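Changing the sand in a top-mount pool filter

Posted by Oana Mihăilă, Nesside Pool Care
Filed under: Filtration, Maintenance

Applies to: Sindano S-series top-mount filters with a Kudasico six-way valve. The same order of work suits most top-mount tanks of a similar pattern, but check clamp type and sand quantity against the manual for yours.

Sand does not need changing every year. Change it when one or more of the following is true:

The water stays cloudy although the chemistry is in range and the pump is running its full hours.
Pressure climbs again within a day or two of a proper backwash.
Sand is collecting on the pool floor below the return inlets (this usually means a broken lateral, and the tank has to be emptied anyway).
The sand has set into lumps or has channels through it when you look in from the top.

If the water is cloudy and the pressure is lower than normal, look at the pump basket and the suction side first. New sand will not cure a blocked basket or an air leak.

Before you start

The pool used for the timings on this page holds 28 cubic metres and has a pump rated at 4,000 litres per hour at the working head. One turnover therefore takes seven hours. If your figures are different, work out your own turnover time before you begin and write it on the inside of the plant room door. It is needed again at the end.

Choose a dry day. Allow a morning for the work and keep the afternoon free for the first filter run. Swimmers should stay out until the water has cleared and been tested. In July, when the pool is in heavy use, start early enough that the pump is back on by midday.

Tools and materials

Filter sand, graded 0.5 to 1.0 mm, in the quantity printed on the tank label
19 mm socket and ratchet for the clamp band
Phillips screwdriver for the gauge bracket and union covers
Wet and dry vacuum, or a plastic scoop
Garden hose with a trigger
Strong sacks for the old sand
Tape or a plastic bag to close the standpipe
Silicone-based O-ring grease
New valve O-ring
Dust mask, gloves and eye protection
Marker pen

Do not use builder's sand, play sand or sharp sand. The grains are the wrong size and carry clay, which will pass through the laterals and into the pool. Do not use petroleum jelly on the O-ring either, as it makes the rubber swell.

Wear the mask whenever you are handling dry sand. Silica dust is harmful to the lungs and the finest part of it cannot be seen.

Step 1. Isolate the system

Switch off the pump at the timer and then at the isolator. If the heater or heat pump is fed separately, switch that off too. Close the valves on the skimmer and main drain lines, then the valve on the return line. Where the plant sits below water level, check each valve twice. A valve left half open will drain the pool through the filter once the lid is off.

Open the air bleed on top of the filter and wait until the gauge reads zero. Do not touch the clamp band before then.

Step 2. Drain the tank

Remove the drain plug at the base of the tank and let the water run out. Leave the inner strainer in place, or sand will follow the water. Draining takes anything from half an hour to several hours, depending on how tightly the sand is packed. It need not be perfectly drained, but wet sand is heavy and the job is easier if most of the water has gone.

Step 3. Remove the multiport valve

Mark the position of the valve against the tank with the marker pen. One line running down from the valve body on to the tank shoulder is enough. Undo the unions on the pump, return and waste ports. If the pipes are glued directly into the valve, they will have to be cut, and this is the time to fit unions.

Take off the clamp band with the 19 mm socket. Keep the bolts and both halves of the band together. Lift the valve straight up with a slight twist in each direction. Do not lever under the flange with a screwdriver. The standpipe is a push fit in the underside of the valve and must stay behind in the tank. If it rises with the valve, push it back down while someone else holds the valve.

Remove the old O-ring and throw it away.

Step 4. Close off the standpipe

Cover the open end of the standpipe with tape or a plastic bag and an elastic band. Sand that falls down the pipe goes into the laterals and comes out in the pool at the first start.

Step 5. Take out the old sand

Remove the sand with the vacuum or by scoop. Empty the vacuum often. A full drum of wet sand is more than most people can lift safely, and the hose fitting on cheaper machines will not last long at that load.

Work evenly around the standpipe. If all the sand is taken from one side, what remains will lean on the pipe and can crack the hub at the bottom. When you reach the last part, slow down and work by hand. The laterals are thin slotted arms which spread out from the hub and they break easily.
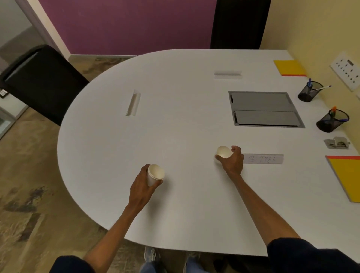 White paper cups, one standing and one on its side

Old sand can be dug into the ground under paving or used to fill low spots well away from planting. Let it dry out first. Check with your local tip before taking sacks there, as many limit the amount of soil and rubble from one household.

Step 6. Check the laterals

Rinse the inside of the tank through the top opening and let the water leave by the drain. Look at each lateral in turn. On S-series tanks they fold up against the standpipe, and the whole assembly can be lifted out once the tank is empty.

Look for:

Cracks along the slots
Slots that have opened wider than their neighbours
Arms that turn loosely in the hub
Lime scale or a brown film blocking the slots

Scale can be removed by soaking the laterals overnight in a filter cleaner made for the purpose, mixed to the strength given on its label. Rinse well. Replace any arm that is cracked, however small the crack. If more than one has failed, replace the full set, since the rest are of the same age.

Put the assembly back, fold the arms down flat and check that the standpipe stands in the centre and upright. Refit the drain plug with its washer. Hand tight plus a quarter turn is sufficient.

Step 7. Half fill with water

Run water into the tank until it is half full. It breaks the fall of the new sand and protects the laterals. Check that the standpipe is still covered.

Step 8. Add the new sand

Pour the first sack in slowly, moving around the opening. Keep one hand on the standpipe to hold it central. Once the laterals are buried, the pipe will hold its own position and the remaining sacks can go in faster.

Stop at the quantity on the label, even if the tank looks as though it could take more. The empty space above the sand is needed for the bed to lift during backwash. An overfilled tank will send sand out to waste and will not clean properly. Level the surface by hand.

Step 9. Refit the valve

Wipe all grit from the neck of the tank, the groove and the underside of the valve. Remove the cover from the standpipe. Grease the new O-ring lightly and seat it in the groove without twisting it.

Lower the valve on to the standpipe and press down until it sits flat. Turn it to match the pen line. Fit the clamp band and tighten the bolts a little at a time on alternate sides, tapping round the band with a rubber mallet between turns. Reconnect the unions by hand. The white O-rings in the Kudasico unions are often left stuck to the pipe end, so make sure that each one is present and in its groove.

Step 10. Backwash and rinse

Set the valve to BACKWASH. Open the suction and waste valves. Leave the air bleed open, start the pump, and close the bleed when water runs from it steadily. Run for three minutes or until the sight glass is clear, whichever takes longer. New sand carries dust and the first water will be milky.

Stop the pump. Set the valve to RINSE and run for one minute. Stop the pump again. Open the return valve, set the multiport to FILTER and restart.

The pump must be off every time the handle is moved. Turning it under pressure tears the spider gasket, after which water will leak to waste in every position.

Step 11. Record the clean pressure

With the pump running steadily on FILTER, read the gauge and write the figure on the tank in marker pen. Backwash in future when the gauge stands 8 psi above it. Do not backwash more often than that, as a slightly dirty bed filters better than a clean one.

Run the pump for two full turnovers before judging the water. For the pool above that is fourteen hours. Top up the water lost to waste, then test chlorine and pH and adjust as needed.

Faults after a sand change

Fine sand at the returns in the first few minutes: normal in small amounts. Vacuum it to waste and repeat the backwash.

Sand at the returns that continues: the standpipe has lifted out of the valve or a lateral is cracked. Stop the pump and reopen the tank.

Leak at the clamp band: grit under the O-ring, or the band pulled up unevenly. Release the pressure, strip, clean and refit. Further tightening will not stop it and may strip the bolts.

Pressure higher than before the change: check that the return valve is fully open, then check the quantity of sand against the label.

Water running to waste on FILTER: spider gasket damaged or displaced. See our separate page on multiport valve repairs.

Gauge does not move: gauge faulty. Replace it before relying on any reading in step 11.

Related pages
Replacing a spider gasket
Choosing between sand and glass media
Closing the pool for winter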